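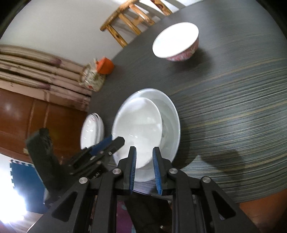 How many demonstrations do I need before a robot can learn one simple pick and place task?

Plan on 400 good ones for a single task in a single room, then train and see where it fails. I know people who got something moving with far fewer, but it only worked when everything sat exactly where it sat in the recordings.

Naheed Khokhar
Posted 1/31/21

Adding some detail to my own post, as two people asked. I have a two-arm setup from Lovix and I'm trying to teach it to put dishes away. The short reply at the top came from a guy at work and I'd like a second opinion before I give up my evenings. I can record in two ways. One is remote control, where I drive the arms with a pair of handles and watch on a screen. The other is holding the grippers in my own hands and doing the job directly. Remote control is slow for me. A single bowl takes forever and I bump the table a lot. By hand is much faster, but I worry that I move in ways the arms can't copy. Does it matter which one I use, and does the 400 figure change?

Waqas Memon

It matters. We did both at Devness for a table clearing job. With remote control, anything you record is something the arms have already done, so you never have to throw out a recording for being out of reach. By hand you will lose some. We threw out a lot in the first week, mostly wrist turns that the real arm has no room to make. After that we learned to keep our elbows in and slow down on the turns, and the losses dropped.

I would still record by hand. In the end we had 2,550 recordings across 7 kitchens, and there is no way we would have done that with the handles. One room is fine to start with, but change the table, the light and the dishes as soon as you can.

Some things I'd tell anyone starting:

Grip rims the same way each time. One finger inside, one outside. If you sometimes scoop from underneath, the robot learns a mix of both and does neither well.

Wait a moment after you close the fingers before you lift. Otherwise the grip and the lift blur together in the data.

Don't delete the ones where you slipped and then fixed it. Keep them if the dish ended up in the right place. Those are where it learns to recover.

Stacked dishes are a separate task. Record single bowls first and add nested ones later - they shift inside each other when you lift the outer one.

Babar Cheema

just use remote control, hand recordings never worked for me. Might have been my calibration though, I had an old Staltov unit and the finger width was always off

Nuala Mac Giolla

I agree with most of what Waqas wrote, except on the count. It depends a lot on how steady the person is. My husband and I each recorded the same bowl task in October, and training on only his gave a better result than training on both of us together. He is just more boring to watch. So if 2 people are going to share the work, practice side by side first and agree on which hand goes in first, where you start from and where you let go.

Also check your finger width readings before every session, which is probably what got Babar. Close the fingers all the way, open them all the way, and look at the numbers. It takes a minute and I lost a whole Saturday of recordings by skipping it.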